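Dec 23, 2021

Two days until company and I have spent the better part of an afternoon on one shirt.

The plan this morning was modest. I was going to clear the gray couch, which has been working as a closet since the weather turned, and then I was going to wrap things. I made a list and put the couch first because it seemed like the kind of job a person could cross off by ten and feel good about. At ten I was eating toast and reading the back of a Bastincombe catalog addressed to whoever lived here before me. They sell a folding board for shirts. You lay the shirt on it, flip the left side, flip the right side, flip the bottom, and there is your rectangle. I thought about the sort of household that would own one and felt both contempt and longing.

Most of the couch went quickly. The towels went to the bathroom, the good sweater went back on the shelf it fell off of in April, and a pillowcase I had written off as lost went in with the sheets. Then I came to the red jersey and lost all momentum.

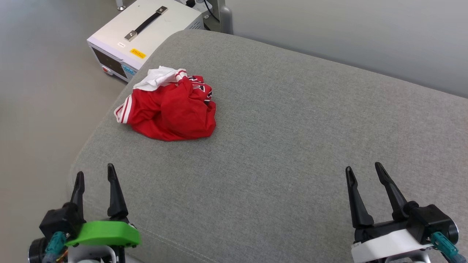

The jersey as of lunchtime. Lettering in there somewhere.

I should put down why I have it, as I will forget. The Sotora rec league cleared out its storage unit in the spring and sold everything from a folding table by the door of the gym, and I went over to see if there was a decent lamp. There was no lamp. There was a box of shirts at three dollars each, and I have never in my life walked away from a box of shirts. I don't play basketball. I don't watch it unless someone else has already turned it on. But it was a very good red, and I had the cash in my hand, and I told myself I'd give it to somebody for Christmas. This is now the week in which I would have to do that.

It is a hard thing to fold. A T-shirt wants to be folded; it has been waiting for it all its life. A jersey is slippery on the outside and heavy at the front where the letters are, and it has trim on every edge, so that each place you try to make a crease already has an opinion. I got one side over and the other side slid out from under it. I turned it around and started from the bottom, and then I had the collar inside the shirt, looking out at me from one of the armholes.

I took a break and worked on the cards. I owe 37 of them, going by last year's list, and I have written two. Both say the same thing. The woman at the Groltmont post office told me that anything mailed today would get there "around" Christmas, and she said it with great kindness, so I have decided that my cards are New Year's cards and always were. I also have to go back for the parcel, which is sitting behind her counter with my name on it and which I could not pick up because I had brought the slip for the last one.

Back to the couch around two. My method by then was to come at the jersey from different ends and see if it had softened. There was something white under it as well, and I put off dealing with that on the grounds that a person can only be beaten by one garment at a time.

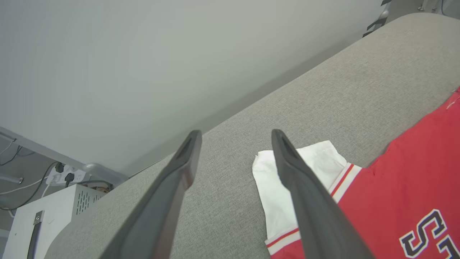

Later, after coffee

The Amini bakery was out of the almond things, so I bought the ones with jam and ate two walking home, and it improved my thinking. What I had been doing wrong, I decided, was treating the job as folding, when the first half of it is just getting the thing flat. So I quit trying to make a rectangle. I pulled the hem straight and pushed the creases out toward the edges with the side of my hand, the way my aunt used to do with pie crust, and she was not a gentle woman. A couch cushion is a poor table for this. It's rounded at the front, so whatever you flatten in the middle rolls off toward the floor as soon as you let go. The real table has the wrapping paper on it, and the tape, and the scissors I was so pleased to find, and I was not about to move all that for a three-dollar shirt.

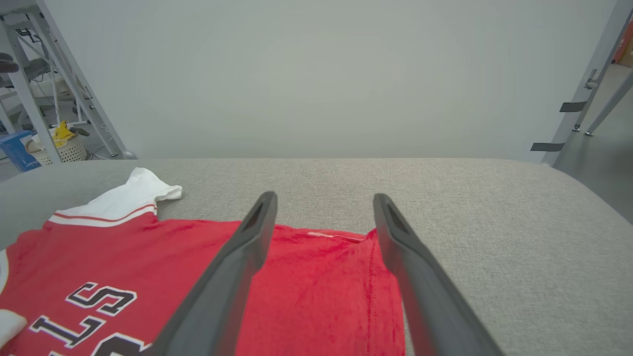
Mostly flat. S, L, and onward, provided you stand on your head.

It does look handsome laid out. The stitching at the hem is better than anything I wear to work, and the letters are sewn on properly, black with white outlines. I could see giving it to a person. I could see the person saying "Oh!" in the voice people use, and then asking me what team it was, and me not being able to tell them much beyond the folding table and the lamp I didn't get.

So I may keep it. I would wear it to paint the hall, except that I've been about to paint the hall for as long as I have lived here, and it would be a shame to get paint on that red.

Still to do tonight: the cards (35), the ham, the parcel slip, the hall light that buzzes. Find out if the guest bed still has a bad leg. I have also gone back and looked at the page with the folding board on it. It won't come before the holiday, and the shipping costs more than the jersey did. I have folded down the corner of the page.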